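3.2 Ranking pages and the order of listed products

Product ranking pages for toys follow a fairly fixed pattern. A title promises the best items of the year, a short paragraph states that many models were compared, and a numbered list follows with a link to a seller beside each entry. Earlier work on such pages has mostly looked at whether readers trust them. We were interested in a narrower matter, namely how the order of the list relates to anything a buyer could check, such as price, stock or the number of reviews on the seller's own page.

Our material is a set of 794 list entries taken from 70 ranking pages, all in English and all dealing with collectible figures, plush toys or playsets. The pages were saved in September by the second author, and each was saved again 21 days later. Two coders, Eglītis and Yáñez, read every page in full. They recorded the position of each entry, the price shown, the length of the blurb, and whether the blurb named any feature that was specific to the toy. Where the coders did not agree, the entry was passed to Koppel, who had not seen the first round of codes.

A feature was treated as specific if it could not be moved to another entry on the same page without becoming false. "Comes with a removable jacket" would count. "Makes a great gift for any fan" would not. This rule was simple to apply in most cases, but it gave trouble with size. Many blurbs gave a height in inches that was shared by several figures in the same line, and under the rule as first written these heights did not count as specific. After a trial round we changed the rule so that a stated measurement always counted. All entries were then coded again under the new rule, and the results in section 3.4 use only the second set of codes.

We also had to decide what to do with entries that were not toys at all. Posters, phone cases and in one case a set of bath towels appeared in lists that were titled as toy rankings. These were kept, on the grounds that a reader of the page would meet them in the same way as any other entry. They are marked in the data file so that others can leave them out.

Position was recorded as it appeared on the page and then scaled by the length of the list, so that the last entry in a short list and the last entry in a long one were given the same value. Pages with a "top pick" box above the list were a problem for this method. In most of them the boxed item was also the first in the list, and the box was ignored. In the rest, the boxed item was placed at the top and the other entries were moved down by one.

Coding sheets were checked in the shared workroom at Vilenholm, and the reader sessions reported in section 4 were held in the same building.

Figure 3. Tabletop and lettered backdrop, Vilenholm.

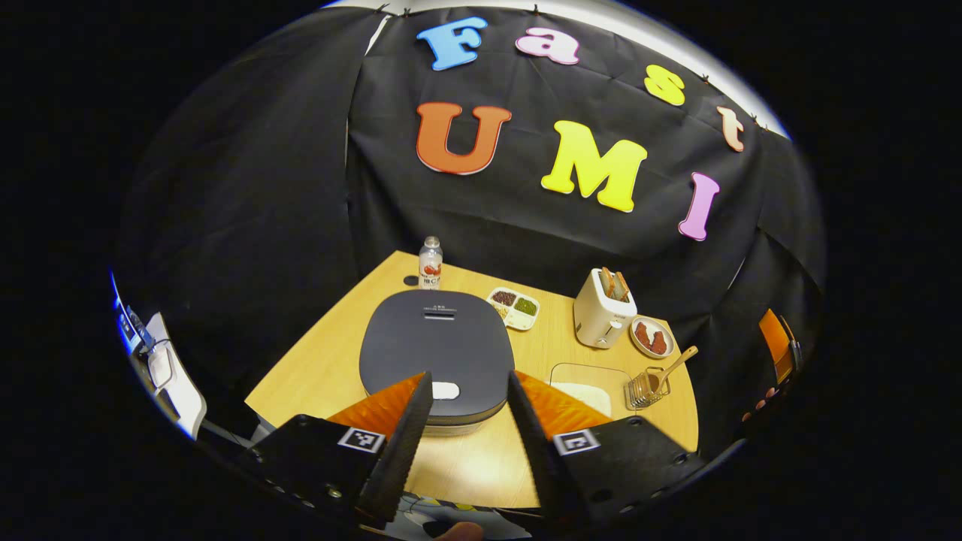
3.3 Treatment of price

Prices on ranking pages are often out of date. Some are typed in by hand when the page is made, and others are drawn from the seller by a script. It is not always possible to tell from the page which method was used. We therefore recorded two prices for each entry: the one shown on the ranking page, and the one shown by the seller on the same afternoon. When the seller offered the toy in more than one color or size, we took the version that opened first when the link was followed, and noted that other versions existed.

Entries with no price were common. For these, the seller's price was used on its own in the position analysis, and the entry was left out of the comparison between shown and actual price. Entries whose link led to a missing page were left out of both. We did not try to find the same toy at another seller, as the coders could not be sure that two listings with similar photographs were for the same product. Eklund had done this by hand in an earlier project on board games and found that it took longer than all the other coding combined.

Shipping costs were not included. They depend on the address of the buyer, and on several of the seller sites they were not shown until the last step of the purchase. This means that our prices are lower than what most buyers would have paid, and the difference is likely to be largest for the cheapest toys.

3.4 Results for list order

Price had little to do with position. Expensive toys were spread through the lists in much the same way as cheap ones, and this was true both for the price shown on the page and for the price at the seller. The number of seller reviews did better. Entries near the top of a list tended to have more reviews than those near the bottom, though there were many exceptions, and on short lists the pattern could hardly be seen.

The clearest result was for the blurbs. Specific features were named far more often in the first few entries than in the later ones. In the lower half of most lists the text was made up of sentences that would fit any toy, and on two pages the same paragraph was repeated under every entry. Blurb length did not follow the same course. Later entries were often as long as early ones, with the space filled by general remarks on play, gifts and value.

When the pages were saved for the second time, almost all of the titles and opening paragraphs were unchanged. The lists themselves had moved more than we expected. Entries had been dropped, added or put in a different order, in many cases with no change to the text that claimed to explain the ranking. One page in the group we call Plomuso, after the template name in its footer, had replaced its whole list while keeping its introduction word for word.

These results are in line with those of Dambrauskienė for kitchen goods, where review counts also predicted position better than price did. They differ from hers on one point. She found that blurbs grew shorter toward the end of the list, and we did not. The two sets of pages were collected with different search terms - hers were broader and took in store pages as well as ranking pages - and the difference may come from that. A sample drawn with her search terms, but limited to toys, would help to settle the question.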